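Search this site
Reading time: 2 min

Jistano releases bench results for household and shop-floor chore automation

September 1, 2022 — Jistano today released results from a five-month bench program testing whether a single arm with a two-finger gripper can carry out routine household and light shop-floor chores without an operator. The program began in April and covered 10 chores, first in simulation and then on physical hardware. The company's finding is that two of the 10 are ready for supervised trials.

The chores were chosen by Dale Bergeron, program lead at Jistano, from task sheets supplied by two partners: Ovum, a home-care service, and Bralline, which cuts and finishes kitchen benchtops. They include wiping down a counter, sorting cutlery, hanging a tea towel, emptying a rubbish bin, and returning hand tools to a rack. Each was run 400 times in simulation. Chores that met the completion threshold were then run 200 times on the bench.

"A tool rack behaves well. The slots stay put and the handles are rigid," said Bergeron. "Tea towels remain a research problem, and our report says so."

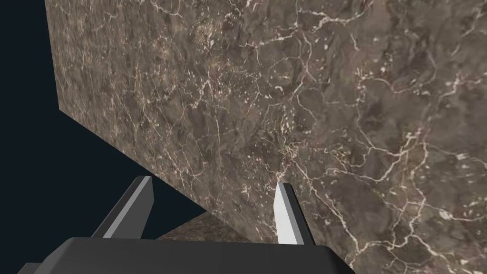 Contact with large, fixed surfaces accounted for most of the recorded faults. The program logged 227 faults in total. The most common was a fingertip touching a counter before the planned contact point, which triggered a protective stop. Approach angle had a greater effect on this fault than travel speed. Surface pattern also affected depth estimates, and the simulated set was widened in the second half of the program to include more stone finishes with irregular colouring.

Counter wiping and tool return met the threshold for supervised trials. Cutlery sorting passed in simulation but fell short on hardware, mainly where items were nested. The remaining seven chores are not recommended for deployment in any setting at this stage.

Dario Cattaneo, who manages finishing operations at Bralline, said the shop would host the tool-return trial on one bench. "We will keep a person at the station for the duration. Cycle time is around double what our staff manage, so labour savings are not part of the business case yet."

The gripper controller was supplied by Žukauskas, which will also provide revised fingertip sensing for the next round. Jistano plans to repeat the cutlery and bin tasks with the new sensors before adding any chores to the list.

The full report, including fault categories and test conditions, is available from Jistano on request.

This website uses cookies to analyse traffic. Accept | Manage preferences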